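4. Trying Out Chores and Bench Jobs

Read this section after the arm is bolted down and the homing check in Section 3 has passed. It covers which jobs the Flundier arm can be given now, which need a person standing by, and which should be left alone.

4.1 What to expect

Buyers often ask whether the arm can do housework or take over a station in the shop. For most jobs the answer is still no. The arm repeats a short motion well when the parts start in the same place every time. It does poorly when things are soft, tangled, shiny or out of reach of the wrist camera.

Jobs are sorted into three grades in the Flundier menu.

Grade A, may run alone behind a guard: moving rigid parts from one fixed spot to another, pressing a button, opening a drawer that has a bar handle.

Grade B, run with a person at the stop button: starting and driving screws, stacking cups, wiping a flat counter, plugging in a connector.

Grade C, do not run: folding fitted sheets, handling knives, lifting hot pans, anything near a child or a pet.

Note: Grades changed in the September 2, 2018 release. Older job files may show driving screws as Grade A. Change them to Grade B by hand before loading.

4.2 Preparing the table

1. Clear the work area of anything that isn't part of the job.
2. Wipe the tabletop with a dry cloth.
3. Set out the parts and the tool. Leave room for the fingers to open on both sides of each one.
4. Check that the tool cannot roll.
5. Open Jobs, then Limits, and set the reach to 700 mm or less.
6. Set the speed to 9 percent for the first run.

Caution: Keep hands, sleeves and hair outside the reach limit whenever the green lamp on the arm's base is lit.

4.3 Running a first job

1. Choose a job and press Load.
2. Press Step. The arm makes one move and waits.
3. Watch the fingers as they close. If they touch the table, press Stop and raise the grip height by 1 mm.
4. Repeat until the job has gone through once from start to finish.
5. Press Run. Stay at the table.

If the arm misses a part, it tries again twice and then stops with message 27. Put the part back at its start position and press Resume. Do not hand the part to the gripper.

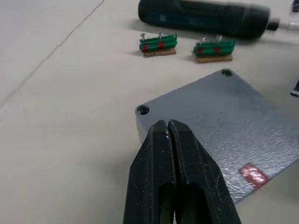

4.4 Screwdriving jobs

Screwdriving is the shop job we are asked about most, and it remains Grade B. Picking up the driver is the easier half. Keeping the bit straight in the screw head while it turns is where most runs fail, and a person with the same driver will be faster for now.

1. Start each screw by hand, two full turns, so that it stands up straight.
2. Hold the workpiece in a fixture or clamp. The arm cannot steady it.
3. Use the driver's lowest torque setting.
4. Load the job and go through it with Step, as in 4.3.
5. Check every screw by hand when the job ends. The job report records that the motion was made. It does not record that the screw is tight.

Caution: If the bit slips out of the head, press Stop before reaching for the driver.

Adel Ashour's test notes for this job are in Appendix C, with the grip heights used at the Skarport bench.

4.5 Sending a job report

Open Jobs, then Reports, and choose Export. Reports on failed runs are welcome and go to Chaimae Bouzid in support. Include the grade, the speed setting and the message number.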